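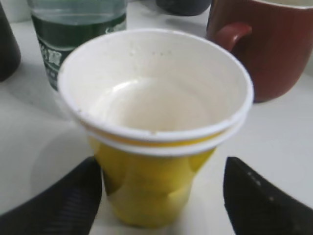

18th December

Glue tests, second batch. Picking up from the page with the cold-room samples.

Opened the new bag of Cerex hide glue. Granules look paler than the last bag and a bit coarser. Weighed out 200 g, covered with cold water, left to swell overnight in the fridge. By morning all of it had gone soft except a few hard bits at the bottom, which I broke up with a stick and gave another hour. Next time stir it once before leaving.

Heated in the double boiler. The dial on the Hirano pot reads high, so go by the glass thermometer and ignore the dial. Skimmed the foam twice. Thin, runs off the brush in a string and then breaks into drops. A little thinner than I like for end grain but fine for the lap joints.

Strips are maple, planed this week, all from the same board. Half were warmed on the hot plate before gluing and half were left at room temperature. Numbered in pencil on the back. Do not use marker again, it bled into the last set and two of the numbers could not be read.

The warm strips went together easily, with time to line up the edges before the glue grabbed. The cold ones started to gel as soon as the second piece went on, and on one of them I could feel it skid and then stick crooked. Left that one in the set anyway and marked it C. Dorin Nistor wants to see the bad ones as well as the good ones. 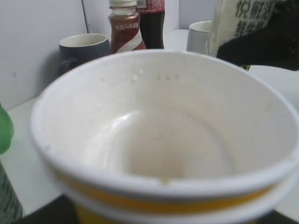

Paper cup, brown stain on the rim and light-brown specks inside.

Clamping: small bar clamps on all of them, wax paper on both sides. Squeeze-out was even on the warm strips. On the cold strips it came out lumpy and mostly on one side — I don't expect much from those.

Pulled the strips from the first batch while the new ones were setting. Best one held to 570 N and the wood tore before the glue line did. The two worst let go clean, with shiny glue left on one face only. Both of those were cold strips. Broken pieces are in the Bridudard box on the lower shelf, please leave them in order.

Denivance chair: the back rail is still loose. Not gluing it until the second batch has been pulled. The old glue in the mortise softens with warm water, so it is probably hide glue too, and I can clean it out without scraping.

To do:
Label the leftover glue and put it back in the fridge. Throw it out if it smells.
Cut more maple, same board if there is enough left.
Check the glass thermometer in ice water.
Ask Dorin if the rest of the pull tests can wait until March — the good load cell is out on loan until then and the spare drifts.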